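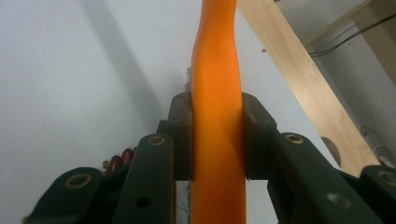 Fig. 1. Orange handle held between the two finger pads, bristles behind the left side.

Fault case: slip in a two-pad grasp

In the Saddale trials the gripper dropped a wire brush in 14 of 43 lifts. The log showed a good grasp each time. Closing force was on target and the pads had stopped moving, so the controller reported "held".

The handle is smooth and glossy. Two opposed pads resist sliding only through friction, and they resist twisting poorly when the load sits off the line between them. Abella traced the drops to rotation during the first 10 cm of travel. Pad gap hardly changed until release, so the gap check raised no alarm.

Interim rule: no lifts above the bench edge, hands clear below the tool.

For the tutorial, work out the torque about the pad line and propose one check that would detect rotation. Bring your free-body diagram.

Last updated: November
Filed under: Course notes, Grasping, Faults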